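Two months with a small cooking channel

I stopped watching big cooking channels sometime last winter. They had started to feel like ads with a recipe attached, and the recipes were getting longer. What I watch now is mostly a channel called Bero's Back Burner, which had fewer than 100 videos when I found it and puts up a new one every Sunday.

The format hasn't changed since the first episode. One cook, one stove, one dish, and no music. The cook never gives a name, so people in the comments say "Bero" and that seems to be fine. Most videos run under 10 minutes. The longest one I've seen is the lentil soup, and that's because the onions are shown cooking the whole way down with hardly any cuts. I have made that soup four or five times now. It needs more salt than the video says, and I use half the cumin.

I found the channel through Preltix, the video app my sister put on our TV. The search on it is bad. I typed "flatbread" and got a lot of travel videos, one about roof repair, and then Bero making flatbread in a dry skillet. The dough was sticky and the first bread tore. It stayed in the video. I liked that enough to watch the next one.

The Fallahi rice episode is the one people pass around. Fallahi is the little grocery the cook shops at, and the episode starts there, with a slow look down the rice aisle and a talk about which bags are worth the money. Then it's back to the stove for the part everyone wants, the crust on the bottom of the pot. Mine burned the first time. The second time I turned the heat down earlier than I was told to and it came out in one piece, a bit pale on one side.
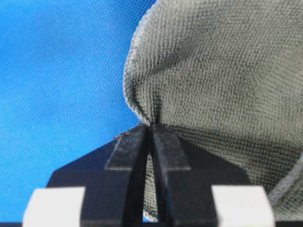

Do you need special equipment to cook along with these videos? A heavy pot, a skillet and a decent knife will get you through nearly everything on the channel.

There was a stretch in April when the videos changed. A sponsor came in, a knife company called Hirkon, and for a few weeks each episode opened with a minute on the knives. The comments got unpleasant fast. I didn't mind the sponsor much, but the recipes from those weeks are weaker. The stuffed peppers in particular seem rushed, and the oven temperature is given once, quickly, while the water is running. I went back three times to catch it. Then the sponsor was gone and the episodes went back to how they were, with no announcement either way.

Comments are off on anything older than a year, so if you have a question about the early recipes you're on your own. The written recipes are also hit or miss. Some have full amounts, some just list the ingredients, and the one for pickled turnips leaves out the vinegar completely. Watch the video before you shop.

If you want to start somewhere, start with the flatbread and then do the eggs with tomatoes. Both are short and both use things you probably have. Leave the rice for a day when you can stand next to the stove. The last video was a plum cake, which I haven't tried yet because the plums at my store are still hard.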